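Home Maintenance for Cold Climates
Unit 4: Closing the house for winter
Handout for the evening group, Pombridge Community Learning

Please read this before the February session. In last unit we treated the roof and the eavestroughs. Now we come down to the ground and look at the water that stays in the pipes.

4.1 Why an outdoor tap bursts

Water becomes bigger by nine per cent when it freezes. Many people think the ice pushes directly on the wall of the pipe, and there it breaks. More often the ice makes a plug, and the water between the plug and the closed tap has no place to go. The pressure rises until the weakest point opens. This can be one metre away from the ice, inside the heated wall, and so the damage is discovered only in spring when somebody waters the tomatoes.

4.2 Two kinds of tap

The ordinary tap has its valve close to the outside. It needs a separate shut-off inside the house, with a small drain cap on it. The frost-free tap has a long stem, and the valve sits at the back, where it is warm. It must slope a little to the outside. If your tap drips for a short moment after closing, this is normal and good.

A frost-free tap is still damaged if the garden hose remains connected. The hose holds the water in the stem. In my opinion this is the most frequent mistake in our town. 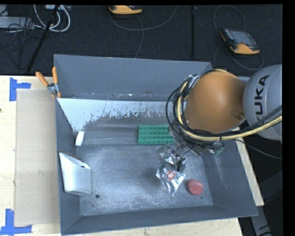
4.3 Order of work

Close the inside shut-off first. Go outside, disconnect everything and open the tap fully. Go back in, hold a small pail under the drain cap and loosen it by hand. When it stops to run, tighten the cap again. Leave the outside tap open until spring if it is the ordinary kind.

Write a label for the shut-off. In an older house there may be three or four similar handles in the same corner of the basement.

4.4 A worked case

The Sveinbjörnsson house, which we use in every unit, had a burst behind the kitchen in its second winter. The invoices were as follows:

Plumber: $916
Drywall and floor: $1,733
Total: $2,649

The owners had a frost-free tap, correctly sloped, with a splitter left on it. Compare the total with the 30 minutes which the work in 4.3 takes for a beginner.

4.5 Crawl spaces

If the pipes pass through a crawl space, the question of vents comes. Older advice says to close them in the fall and open them in late spring. For a sealed and insulated crawl space this advice does not apply, and the vents stay closed all the year. Look first which type you have. Foam sleeves slow down the loss of heat but they do not produce any heat, so a pipe in a very cold corner can freeze inside its sleeve.

Heating cable is possible. Follow the instructions of the maker, and never cross the cable over itself unless they clearly allow it.

For next session

Find your main shut-off and turn it once, gently. Draw a simple plan of the basement with all the handles you know. Bring also your questions about sump pumps, which we begin in Unit 5.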